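Ticket 3008 - Freezer alarm emails
Status: reopened
Opened by: Edeltraud Brandes

The Zandent app sent another "door open" email overnight. The door was shut. I was told the November update had cured this, and I doubted it then. 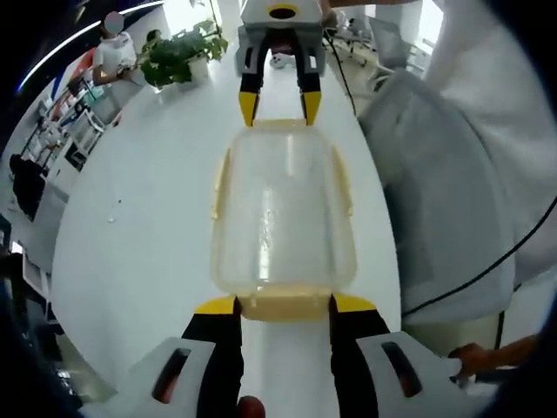 Reset the hub again as instructed, error 654 both times. Support now blames our wifi - the same wifi that delivers the false alarms without any trouble. Please pass this to someone who has read the earlier notes.

Keabetswe Coetzee: Passed to second line.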